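Table service assistants, part-time (3 posts)
Reference 202

Skatstead is taking on three table service assistants for its residential dining rooms at Brurketach. The posts are part-time and run through the autumn and winter seasons. Previous catering work is useful but is not required. Full training in laying, serving and clearing is given in the first fortnight.

The work

Assistants lay up before each meal, carry plated food from the pass to the tables, clear between courses and reset the room. Meals are served on trays to residents who eat in their own rooms and at table to everyone else. The same standard of laying applies to both.

You will be expected to:

Lay trays and tables to the house plan
Check plates for chips, smears and crazing before they go out
Carry a loaded tray level through two sets of fire doors
Scrape, stack and rack used crockery for the wash-up
Record breakages in the pantry book
Wipe down and dry trays at the end of the shift

Trays

Wooden trays are used throughout. They must not be soaked or put through the dishwasher. The plate goes down first, and everything else is set out from it. A plate is handled by the rim, with the fingers kept clear of the eating surface, whether it is full or empty.

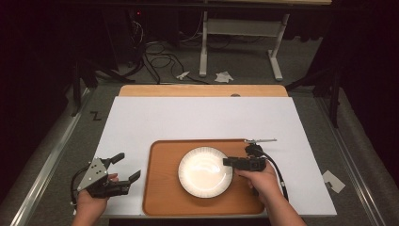
Page last changed: June, 16:40

The round white plate with a dark speckled band at the rim is used at this stage of the training. It is set on the orange-brown tray, a little left of centre. New starters practise placing and lifting with an empty plate before moving on to a full setting. The raised rim of the tray is shallow and will not hold back a plate that has started to slide, so trays are kept level at all times.

Crockery and linen are supplied by Haddad. Replacement pieces are ordered monthly by the pantry lead, and assistants do not order direct.

Hours and pay

Shifts are either early (06:45 to 11:15) or late (16:30 to 21:00). The rota is issued a month ahead. Swaps are allowed if both people sign the rota sheet before the shift begins. Pay is at the Skatstead grade 3 hourly rate, with a meal on shift. Black shoes with a closed toe are to be provided by the assistant, and a clothing allowance of 300 per year is paid in two parts. Aprons and jackets are supplied and laundered.

Getting here

The dining rooms are in the old wing, built in 1808. There is a flight of steps at the front and a level entrance from the yard. The Bresik bus stops at the yard gate. The first bus arrives before the early shift. The last one leaves at 21:20.

How to apply

Send a short letter stating which shift you prefer and the names of two referees to Xiomara Benavides, Dining Rooms, Skatstead, Brurketach. Quote reference 202. Applicants called for interview will be asked to lay one tray and one table place from a written plan. The plan is handed out on arrival and 15 minutes are allowed.

Applications close at noon on the last working day of the month.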